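Surface Wear in Shared Workspaces: Speaker Notes
Otley session, Monday, July 15, 2019

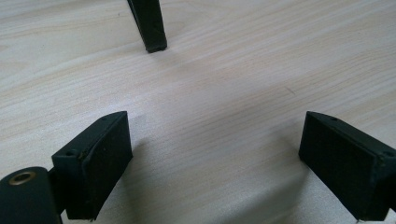
Slide 2. Start with scope. The talk covers cleaning schedules and their effect on finish life. Structural damage is out of scope. Refer questions on joints and legs to the Havamik report.

Slide 3. Define terms. "Finish" means the top protective layer only. "Dulling" means a drop in gloss reading against the value taken at installation. Say this slowly; last time the two terms got mixed up in the discussion.

Slide 4. Survey method. 83 desks, two sites, same meter at both. Readings taken at the center and at the front edge. Desks with missing installation values were dropped before the count.

Slide 5. Main result. Front edge dulls first at both sites. Sleeve and forearm contact is the likely cause, but we did not measure contact time. Do not overstate this.

Slide 6. Cleaners. The Darnetti site used a neutral product, diluted, wiped dry. The Iyengar site used an alkaline spray, left to air dry. Different buildings, different staff, different hours. Treat the comparison as a lead for later work.

Slide 7. Cost. Refinishing was priced at $80 per desk, labor included, transport not included. Skip the table if time is short.

Slide 8. Next readings are in August. Same meter, same points. Calibration check before each site.

Questions: 15 minutes. Expect one on matte finishes. Gloss readings on matte are low to begin with, so small changes are hard to separate from meter error. Handouts are by the door.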